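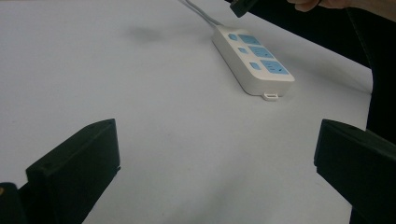 Tuvcombe library gets its plugs at last

If you've ever tried to charge a laptop at the Tuvcombe library on a Saturday, you know the drill. You get there early, you grab the seat by the radiator, and you guard it with your life, because that's where the outlet is. I've done it for years. I once ate an entire sandwich in the bathroom hallway so I wouldn't lose my spot (sorry, I know, no food past the front desk).

Well, good news! The town signed off this week on 3000 dollars to put power on the reading room tables, and the work starts Thu 21 April. The room will be closed that day and open again the next morning, if all goes to plan. The kids' corner and the book drop stay open the whole time.

The job went to Sevurora, the electrical outfit over on the mill side of town. They're adding new wall outlets along the window wall first, and then 11 of the long tables get their own power. I asked if that meant cords all over the floor and was told no, the tables are being shuffled closer to the walls so people won't be stepping over anything. We'll lose a bit of the open space in the middle, and I'll miss it, but I'll take the trade.

Another 1000 dollars came from Hutia, the coffee place across the street, and that part is going toward desk lamps. If you've been in there after four o'clock in winter you know why. The back tables are so dim that I've moved to the magazine rack just to read my own handwriting. The lamps won't come until October, though, so bring your squinting face for a while longer.

A few things people have been asking me. Yes, it's free to plug in. No, you can't bring a space heater (somebody asked!). The front desk also wants everyone to leave their own extension cords at home once the new setup is in, and please don't daisy-chain anything, meaning no plugging one strip into another. The old building's wiring was only partly redone the last time around, and they'd like to keep it happy.

The study carrels upstairs aren't part of this round. I'm a little sad about that, they're my favorite seats in the building and there are 23 of them with not one outlet between them. The word is they may be looked at in next year's budget.

For anyone who needs a table on the closed day, the Vaněk Hall on Church Street is opening its side room from nine to five. There's wifi, the chairs are hard, and parking is behind the building.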